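Tischplatte Mimon 64 im Test: Weiß, matt, pflegeleicht?

Lesezeit: 2 Minuten

Die Mimon 64 ist eine beschichtete Platte für Arbeitstische und wird ohne Gestell geliefert. Im Test lag sie seit Mai auf einem Dunleavy-Untergestell. Preis zum Testzeitpunkt: 251 Euro, ohne vorgebohrte Löcher 222 Euro. Die Bohrungen saßen korrekt, die Kanten sind sauber verleimt. Eine Schraube ließ sich nur mit Nachdruck eindrehen.

Die Oberfläche streut Deckenlicht gleichmäßig, Reflexe stören beim Lesen kaum. Bleistift und Kaffee gehen mit lauwarmem Wasser ab. Bei Permanentmarker blieb nach Isopropanol ein grauer Schleier – sichtbar nur im Streiflicht.
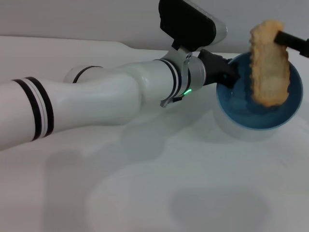 Eignet sich die Platte als Schneidunterlage? Davon ist abzuraten, Cuttermesser hinterlassen schon bei leichtem Druck feine Linien. Eine Schneidmatte gehört dazu.

Mittig belastet gibt die Platte leicht nach. Mit Querstrebe tritt der Effekt nicht auf, die Strebe kostet allerdings extra. Für reine Schreibarbeit ist sie entbehrlich.

Wertung: gut, Abzug für die Kratzempfindlichkeit.

Ähnliche Beiträge
Ritska Kabelwanne im Kurztest
Tokbridge Tischgestell: Montage und Standfestigkeit
Kantenumleimer selbst erneuern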